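Why is cardboard so strong?

Paper tears easily. You can rip a sheet of it with two fingers. Cardboard boxes are made from paper too, but they can carry tins, books and even washing machines. The difference is in the way the paper is put together.

Look at the torn edge of an old box. You will see a wavy layer of paper between two flat layers. The flat layers are called liners. The wavy one in the middle is called fluting. Card made like this is called corrugated, a word that means folded into ridges.

Each wave works like a row of little arches. When something presses down on an arch, the push is spread out to both sides. The gaps between the waves are full of air, so the card stays light and can soak up bumps.

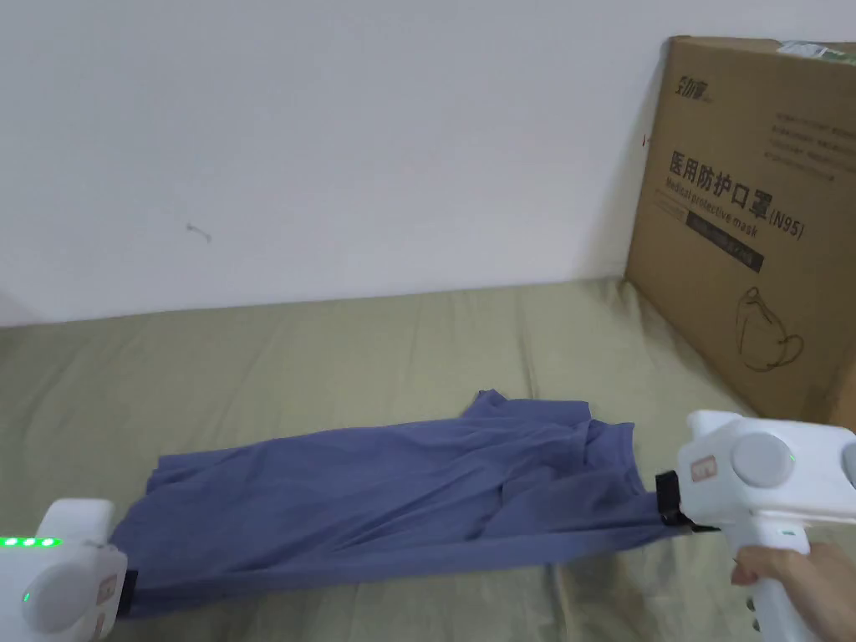 A corrugated cardboard box. The large black writing is Chinese for "medical protective mask".

How is it made?

At the Brudeck mill, clean paper comes in on huge rolls. One roll is softened with steam and squeezed between two metal rollers with ridges on them, like giant cogs. The paper comes out wavy. Glue made from starch is put on the tips of the waves, and the liners are pressed on. The finished board is cut, creased and printed.

Some boxes need more strength. These have two wavy layers and three flat ones, and this is called double wall board.

What happens to old boxes?

Most can be recycled. They are mixed with water until they turn into a mushy pulp. Tape and staples are taken out, and the pulp is spread flat and dried to make new paper. The fibres get shorter each time, so some new wood fibre is usually added.

Try it yourself

Fold a sheet of paper backwards and forwards like a fan. Lay it across two piles of books and put a small toy on top. Then try again with a flat sheet.

Words to know

Liner: the flat outer layer of cardboard
Fluting: the wavy layer in the middle
Pulp: wet, mashed-up fibres used to make paper

Page last updated: 22 November 2021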